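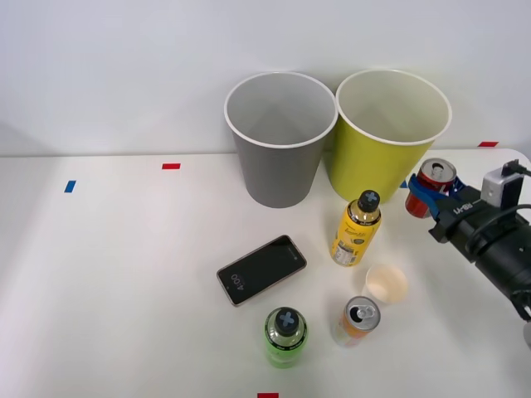 Home Forums Household Search Log in

Keeping paper out of the general rubbish

marchal_c
We fill a bag of paper every week - mostly Cistel catalogues I never asked for. Do you lot sort as you go or all in one hit? I've got 13 of the things since November!
Capucine Marchal

plostell80
As you go. I've got 2 bins in the study, one for recycling and one for everything else. Takes no effort at all.

fallier
Disagree, sorry. Tried two bins and the kids ignored both. Now it all goes in one and I sort it on collection morning, seven minutes tops.

plostell80
Seven minutes of picking teabags off envelopes, no thanks.

fallier
Who puts teabags in a study bin?? Kitchen stuff stays in the kitchen.

marchal_c
My husband does, sadly. Two bins it is - and does shiny wrapping paper go in? Ours won't take it.

plostell80
Scrunch it. If it springs back, leave it out.

Last updated: 24/12/2020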